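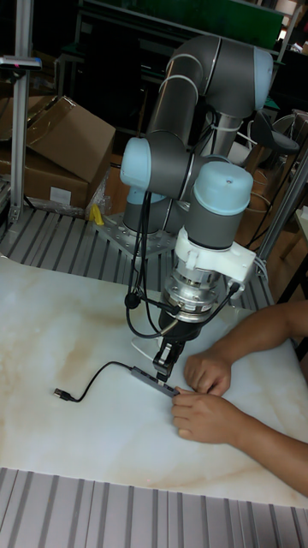
Landmine Education and Peace Campaign, Kistum District
Progress report to the Bárány Fund, second period

Reporting date: 15 November 2024

1. Summary

In this period we continued the public campaign for a ban on cluster munitions and the safety lessons in villages near the old front line. Most of the planned work is done. Two activities are late, and we explain them in section 4. The budget is within the agreed limits, except for printing.

2. Petition and public meetings

The petition to parliament was opened in Nadora in spring and closed at the end of September. We collected 2184 signatures on paper and 1681 through the website. Our goal in the application was 4000 in total, so we did not reach it fully. The paper forms were checked for double names before we counted. We asked the petitions office if signatures can still be added before the hearing, and the answer was yes, until the date is fixed. We will therefore keep the website form open.

Six public meetings were held, four in Nadora and two in Kistum. The meeting in the Kistum library was the best attended. People there asked many practical questions, for example who pays for clearing a private field, and we did not have a good answer to all of them. We have now written to the district office and will put the reply on our website when it comes.

3. Lessons in schools

The lesson plan was changed after the remarks of the Fund on our first report. The part about treaties is shorter now and the part about what to do when a child finds an unknown object is longer. Teachers told us that the old version was too difficult for the younger classes. The new version is used in all schools which take part, and the workbook is available in both local languages.

We also tested the exhibition panels in the entrance hall of the Nadora secondary school. The panels are too heavy for one person to carry, and for the next schools we will print them on cloth.

4. Delays

The training day for local councillors did not take place. The first date was the same as the budget session of the council, and the second one was canceled because the road to Kistum was closed after the storm. It is moved to January.

The translation of the treaty guide is also late. The first translation used military terms that common readers do not know, and we sent it back for correction. We expect the final text before the end of the year.

5. Budget

Printing cost more than planned, as the price of paper went up between our application and the order. We covered the difference from the travel line, where we saved money by sharing a bus with the Erik peace network. We ask the Fund to confirm this change in writing. All receipts are in Annex B.

6. Next period

- Councillor training in Kistum
- Delivery of the petition and participation in the hearing
- Printing of the treaty guide
- School lessons in the northern villages, if the road allows

The next report will follow the same form, unless the Fund prefers another one.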